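仿真里的客厅，和客房部的二十个人

早上六点四十分，Bheki Modise把工牌挂到脖子上，去后勤走廊领当天的房单。他在Haralov度假村做了九年客房服务，前七年的房单是一张纸，现在是一块平板。平板上每栋别墅后面多了一栏，写着哪些活由机器做，哪些活由人做。

Haralov有300栋短租别墅，散在一片缓坡上，最远的一栋离洗衣房要开十几分钟电瓶车。别墅按家庭户型建，有客厅、壁炉和院子，住进来的多半是带孩子的人家。退房以后，客厅地上什么都可能有：玩具、毯子、饮料罐、半袋没吃完的零食。铺床和刷浴室有固定的做法，新人跟两周就能上手，收客厅没有固定的做法，每一间都不一样。

度假村从去年开始试用一套双臂移动机器人，供应商叫Comov。它只负责一件事，就是在人进门铺床之前，先把客厅地面上的东西收走。软件由Comov自己写，流程由度假村客房部和Comov一起定，项目的代号叫Leltance，员工嫌拗口，管它叫“前车”，因为它总走在大家前面。

双方最早的分歧是从哪里学起。客房部想让机器直接进空房，Comov不同意。别墅淡季也很少连续空着，机器每犯一次错就要有人进去复原，地板和家具也经不起反复磕碰。最后的办法是先在仿真环境里练。Comov做了一批虚拟客厅，有木地板、电视柜、壁炉和朝院子开的推拉门，再把散落的东西随机放进去。

薛溪蒙（Ximeng Xue）负责这部分工作。她的办公桌在Comov二楼靠楼梯的位置，两块屏幕，一块看代码，一块放仿真画面。她说最费时间的是容器。机器人要一只手拿住篮子，另一只手去捡地上的东西，篮子拿歪了，后面的动作全都跟着歪。

“人拿篮子不用想，手一伸，指头自己就扣上去了，”她说，“机器要先知道边在哪里，有多厚，夹多大力。换一只篮子，这些又得重来一遍。”

篮子的选型因此改过几回。Comov的人起初想用方形塑料筐，四条边都是直的，好夹。客房部反对，理由是客人有时会提前回房，看见一只塑料筐摆在客厅中间，会以为还在搬家。后来定下圆形的篮子，夹爪直接夹篮沿。改成圆的以后，仿真里的抓取任务几乎全部重新跑过。

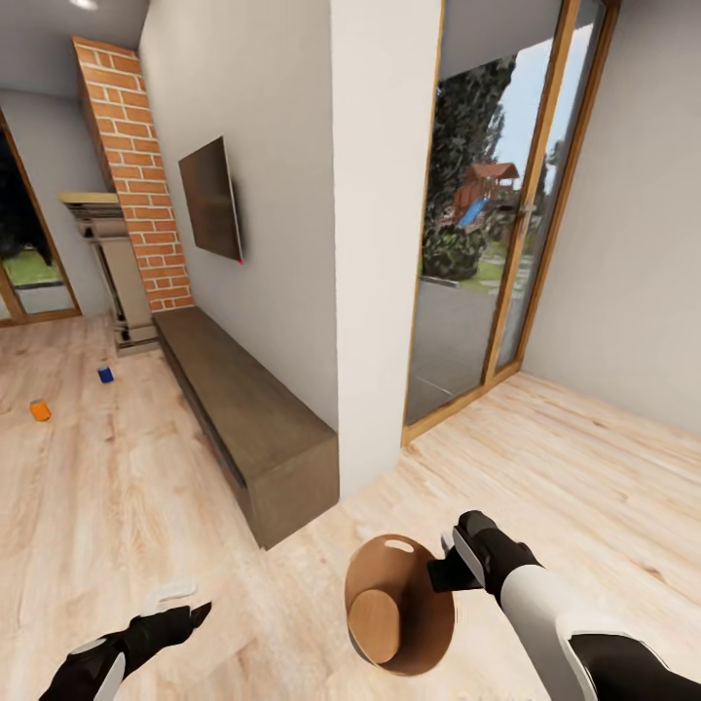 机器进了客房部，原来收客厅的人去做什么？

留在客房部，但工作内容换了。度假村没有因为这套设备裁人，原来分在客厅的工时一部分转到布草和浴室，一部分转到验房，另有几个人受训做设备看护，负责换电池、清理轮子、处理机器报上来的异常。

这是度假村的说法，从排班表上看大体属实。客房部一线共390人，试点组抽了20人，八月开始轮班。试点组的基本工资没有变，看护岗每月多一笔补贴。变的是计件部分。过去一栋别墅从头到尾由两个人包下来，做完算一栋，旺季手快的人能多拿不少。现在一栋别墅被拆成几段，客厅归机器，剩下的按段计分，算法写了三页纸，许多人看不明白。

Modise在试点组里。他说自己头一个月的收入比上年同月少了一点，第二个月补了回来，原因是第二个月分到的验房多，验房分值高。他对机器本身意见不大。

“弯腰是真的少了，”他说，“以前一天下来，腰比腿累。孩子的东西都小，要一样一样捡，沙发底下还得趴着看。”

沙发底下现在仍然归人。机器的手臂伸不进那么低的缝，它走完以后，平板上会留一条提示，写明哪些区域没有检查。Modise的习惯是不看提示，自己全部再看一遍。主管找他谈过，说这样等于一份活做了两次，他答应改，后来还是照旧。客人的东西丢了，投诉单上写的是他的名字。

责任怎么划，是试点组开会时提得最多的问题。机器把东西收进篮子，篮子放在门口，由人来分拣：垃圾扔掉，遗留物登记，度假村自己的物品归位。有一次，一位客人退房后打电话来找一枚孩子的乳牙，说包在纸巾里，放在地毯边上。纸巾团被机器收进了篮子，分拣的人当成垃圾倒掉了。按旧办法，这算当班员工的疏忽。员工不服，说如果是自己弯腰去捡，手里捏到硬东西一定会打开看。

这件事最后没有扣任何人的钱，但规定改了。从那以后，纸巾、信封和小袋子一律不许机器碰，只在地图上标出位置，留给人处理。薛溪蒙那边也在仿真里加了一类“不可拾取”的物品。她说这一类会越来越长，她不觉得是坏事。

速度上，机器并不占优。同一间客厅，熟手进去几分钟就能收完，机器要用两到三倍的时间。它的用处在于可以提早开始。客人十点退房，员工要先做完上一栋才能过来，中间的空档过去是白白等着的。现在机器先进去，员工到的时候地面已经清出来，可以直接推吸尘器。客房部算过，旺季下午的交房时间因此往前挪了一些，前台排队的人少了，这笔账主要记在前台头上，客房部的人为此有点意见。

设备看护岗是另一种情况。报名的多是年纪轻的员工，选上的人到Pillay职业培训中心上了两周课，学的是断电、复位、看日志和给手臂换指垫。日志是英文的，中心做了一份中文对照表，塑封起来挂在每台机器的充电座旁边。看护员不进房间打扫，一人管几台机器，开着电瓶车在坡上来回跑。

一位看护员说，这份活比铺床轻，但是更闷。铺床是两个人一组，边做边聊，一上午很快就过去了。现在她大部分时间一个人待在车上，等平板响。平板一响，多半是机器卡在门槛上，或者窗帘被风吹到了它面前。她过去把窗帘拨开，按一下继续，再回到车上。

她想念搭档，试点组里有这种想法的不止她一个。客房部过去两人一组是出于安全和效率，拆成几段以后，很多环节只需要一个人。主管试过把两栋相邻的别墅合并成一个单元，让两个人前后脚做，至少中午能碰上面。这个办法在坡下可行，坡上的别墅隔得远，做不到。

仿真里的进展比现场快得多。一批新任务下来，Comov的服务器一夜能跑1,000间不同布置的客厅，早上薛溪蒙到办公室先看失败的那些。失败的原因五花八门，有的是罐子滚走了，有的是篮子在半空转了方向。她会挑出一部分发给客房部，请他们看看真人遇到同样的情况会怎么办。

这件事原先没有写进合同，是后来慢慢形成的。Modise看过几次，提的意见很具体。他说罐子倒在地上的时候，不要从上面抓，要先挡住它滚的那一边。他还说篮子不要提着走，放在地上推，靠近一堆东西再停下来，省一半的路。第二条没有被采纳，原因是推篮子会在木地板上留下划痕。第一条写进了新版本，没有署名。

度假村下一步打算让机器学着收餐桌。Comov的报价已经送来，客房部还没有签字，他们要求先把计件算法重写一遍，三页纸缩成一页。试点组的排班暂时排到月底，Modise还在里面，下周轮到他验房。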